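Kuusisto revises folding guide for gift wrapping without tape

5/1/20
By Deok-su Jeon
2 min read

Homewares retailer Kuusisto has revised its printed guide to cloth gift wrapping, changing the recommended square sizes and dropping two of the knots that customers found hard to tie. The new edition went to stores this week and is free with any fabric purchase.

The guide covers 51 folds, down from 59 in the first edition. Most of those removed were variations on the bottle wrap. The remaining folds are grouped by the shape of the gift – flat, boxed, round or soft – and each lists the smallest cloth that will do the job.

Sizing is the main change. The first edition gave one formula for all boxes, which left too little cloth at the corners of anything deeper than a shoebox. The revised method asks for the length of the box plus twice its height, with an extra hand's width on each side for the knot. A chart at the back converts the result to the nearest stock size.
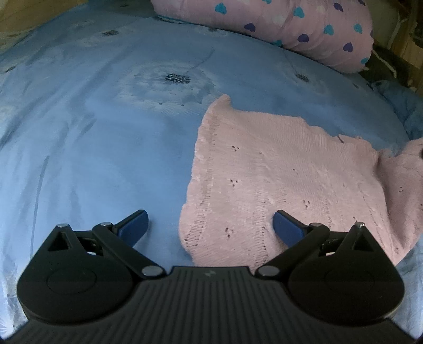

Page last changed: 5 May, 9.40 am

Soft gifts such as scarves and jumpers now have their own section. The guide recommends folding the item into a firm rectangle, placing it diagonally on the cloth and tying only one pair of corners. The second pair is tucked under. Tissue is optional, but a sheet between the gift and a dark cloth is advised where dye may rub off on pale wool.

Colour advice has been cut to a single page. It suggests a plain cloth for small parcels and keeps large prints for anything wider than a dinner plate, where the pattern can be seen once the fabric is folded.

The cloths are woven by Nisent and hemmed at its Midholm workroom. Cotton is sold in three weights. The lightest is meant for jewellery and books, and the heaviest for bottles and ceramics. A linen blend from Kakus will be added later in May in grey and natural only.

Kuusisto said 586 customers returned comment cards on the first edition, and that roughly half of them mentioned cloth size. Knots slipping on synthetic fabric was the next most common complaint. The revised guide no longer recommends polyester satin for any fold that relies on a single knot.

The first edition had a print run of 3817 copies. Customers who have one can swap it at the counter, or ask for the sizing chart as a loose sheet.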